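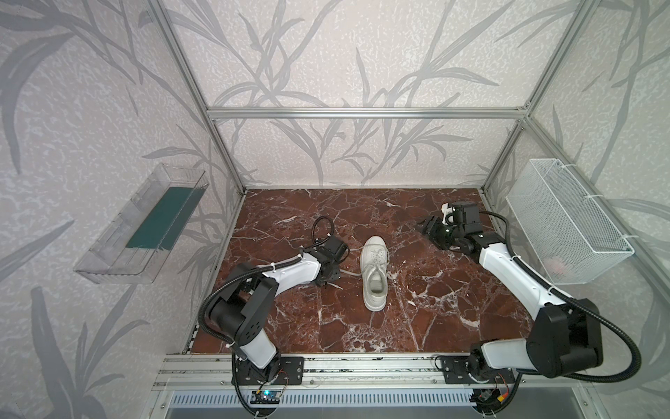

Weißer Turnschuh, Schnürsenkel offen, auf rotbraunem Marmor

Sprechzettel: Reittiere züchten in Tekinness, oder wie ich 700 Stunden in einem Stall verbracht habe

So, hallo zusammen, schön, dass ihr da seid! Kurz fragen: Wer hat Tekinness schon gespielt? Und wer hat dort schon mal ein Reittier gezüchtet? (Hände abwarten, kurz freuen.)

Ich wollte mit dem Zeug eigentlich gar nicht anfangen. Ich wollte über den Pass nach Skomisel, und der Pass ist zu Fuß einfach eine Qual – dauernd Wind, dauernd Wölfe, und die Ausdauerleiste ist leer, bevor man den ersten Unterstand sieht. Also habe ich mir beim Händler in Westerberg einen Grauläufer gekauft, für 300 Taler. Das war damals mein ganzes Geld, und der Kerl war langsamer als ich.

(Pause, hier wird meistens gelacht)

Teil 1: Die Eltern

Jedes Tier hat drei Werte, die man sieht: Tempo, Ausdauer, Gemüt. Dazu kommt die Blutlinie, und die steht nirgends im Menü. Man erkennt sie am Ruf. Stellt euch abends neben das Tier, dreht die Musik runter und wartet. Zwei kurze Töne heißt Tallinie, ein langer heißt Berglinie. Ich habe das von Chia-jung Leung aus unserem Forum, die Frau hat dazu eine Tabelle gebaut, vor der ich mich immer noch verneige. Den Link gibt's nachher.

Für den Pass braucht ihr Berglinie mal Berglinie. Tal mal Berg geht auch, da kommt aber oft ein Tier raus, das im Schnee stehen bleibt und beleidigt guckt.

Teil 2: Füttern

Achtung, hier machen fast alle denselben Fehler, ich auch! Man füttert bis zum Anschlag. Ab Gemüt 65 bringt Moosklee aber nichts mehr, das Tier frisst ihn trotzdem und ihr seid pleite. Bis 65 also Klee, danach nur noch Salzwurzel, immer morgens im Spiel, vor dem ersten Ausritt. Beide Eltern! Wenn nur eins satt ist, zählt der niedrigere Wert.

(Falls jemand nach Honigkuchen fragt: geht, ist aber viel zu teuer. Weiter.)

Teil 3: Das Fohlen

Das Ei – ja, die legen Eier, fragt nicht – liegt drei Spieltage im Stall. In der Zeit bitte nicht schnellreisen, sonst fängt der Zähler von vorne an. Ich habe das bei meinem vierten Ei gemerkt und bin danach erst mal eine Runde spazieren gegangen.

Mein bestes Tier heißt Pindus und hat Tempo 222. Mit dem bin ich in einem Rutsch über den Pass, ohne einmal abzusteigen, und oben habe ich so laut gejubelt, dass der Hund gebellt hat. Clip zeigen, falls der Ton läuft. Sonst erzählen.

Teil 4: Lohnt sich das?

Kommt drauf an. Wer nur die Hauptgeschichte spielen will, nimmt das Leihtier aus Kapitel fünf und ist gut bedient. Wer aber die Eishöhlen sehen will, kommt ohne Berglinie nicht rein, und die Höhlen sind das Schönste am ganzen Spiel, finde ich.

Fragen einsammeln. Wenn Zeit bleibt: die Sache mit den gescheckten Tieren, aber nur kurz, da rede ich mich sonst fest. Um 20 Uhr muss ich von der Bühne.

Zuletzt aktualisiert im Juli
14 Kommentare · 38 Mal geteilt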